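Indexing the Ridgeway death notices: name fields and date conflicts

I have finished the second pass through the Ridgeway notices, which leaves the database at 236 entries out of the 3,000 or so clippings in the Kadham boxes. Several people have written to ask how the fields work, so these are the rules as they stand.

Each notice gets one record. If the same death was reported in two papers, it gets two records joined by a link number. I do not merge them. The second notice often carries a corrected spelling or an extra surviving sibling, and a merged record hides which paper said what.
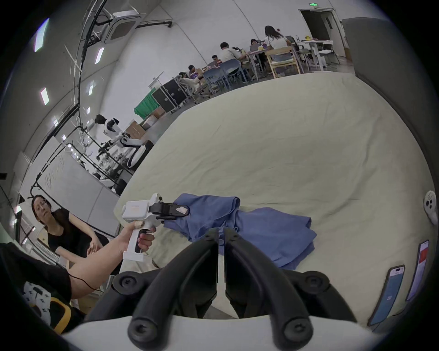
Blue cloth on the big bed, cream sheet underneath.

Surnames are entered as printed, then again in a standardised field. Married women are the main difficulty. Before the war the Ridgeway paper printed "Mrs." with the husband's initials and often gave no first name at all. Where a later notice for the husband supplies her name, I enter it in square brackets and cite the record it came from. Where a maiden name can only be inferred from a brother listed among the mourners, it goes in the notes field and stays out of the index. Half-brothers and stepbrothers were routinely printed as brothers, and I have been caught by this twice.

Dates are worse. A notice that says "passed away Tuesday last" has to be resolved against the publication date, and the clippings were trimmed by someone who did not keep the mastheads. For these I record the wording verbatim and leave the date empty until it can be checked against the cemetery register or a headstone. Tala Mansour has been working through the Golness register on my behalf and has resolved 20 of them so far. In most cases the burial was two or three days after the death. In winter the gap can be several weeks, as the ground was frozen and coffins were held in the vault until April.

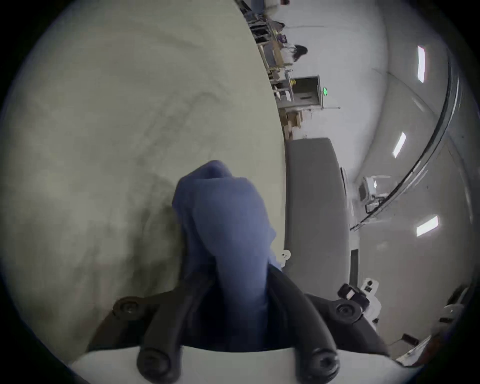

Keisha Brannigan
Family historian and indexer

Ages should be treated as claims. The printed age disagrees with the baptismal record often enough that I no longer calculate a birth year from it. The field is called "age stated" and that is all it means. "In his 80th year" means he was 79, and I enter 79 with the original phrase beside it.

Place names follow the spelling used at the time of the notice. Plosus was a separate parish until its church closed, after which the papers called everything on that side of the river Golness. A search on one will not return the other. I have added a cross-reference table, but the search box does not read it yet, so please run both.

Cause of death is transcribed where printed. "After a lingering illness" is entered as such. I will not be assigning modern diagnoses, and I would ask contributors to stop sending them in.

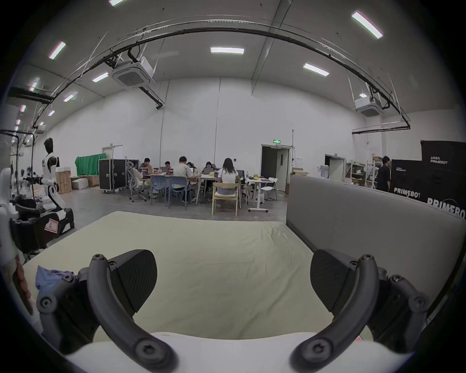 Cream sheet and grey partition, concrete floor.

Corrections since September: the two men of the same name in the Kadham mill notices are now separate records (uncle and nephew, not father and son). Zoila Cáceres supplied the funeral card that settled it. Reginald Ostrowski pointed out that I had been reading "relict" as a surname in one early notice, which has been fixed and will not be discussed further.

Still outstanding is the folder of memorial verses. They were printed on anniversaries of the death, sometimes for decades, and are usually signed by the children, so they are good evidence of who was still living in a given year. They need their own record type and I have not settled on the fields. If you have indexed verses elsewhere, I would like to see your column headings.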